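Playtesters wanted for Treltileo (PC, closed test)

Hello from Hikotia! We are a small studio making a strategy game called Treltileo, and we would love your help with it. You run a river town through one long winter, trading grain and salt with your neighbors and (if you are anything like our own team) quarreling with most of them by the thaw. The closed test begins in June and we have room for 121 players.

You don't need to be good at strategy games. Some of our most useful notes on our last game, Prilen, came from people who lost every single match and told us at length how they felt about it – so please don't be shy! We do ask that you own a Windows PC, that you are 18 or older, and that you can play for three evenings over two weeks and fill in a short form after each one.
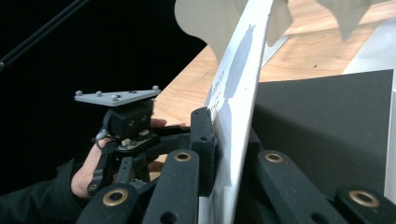
A shadow on the white board.

Testers get a free copy of the finished game, their name in the credits if they want it, and a seat in our chat group, where Sun-ja Byun answers questions about the trading rules with more patience than the rest of us put together. There is no pay for this round, I'm afraid.

To apply, send a few lines about yourself and the games you enjoy to Young-sook Do through the contact form by Sun 5 May. Please put "Treltileo test" in the subject line. We read every message, and everyone gets a reply.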